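About the Sandport School of Church History

We teach the history of Christianity to adults in evening classes, 17 to a room, above the old Navarrete chapel. The courses run for four terms and the stairs feel longer. 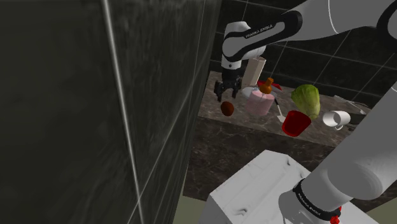 Our most popular course, Monks and Money, starts in 1155 and rarely reaches 1200 before December. You needn't belong to any church, or have forgiven one. The library holds 60 books on heresy, several of them overdue. Enrolment is at the Vonora Road office.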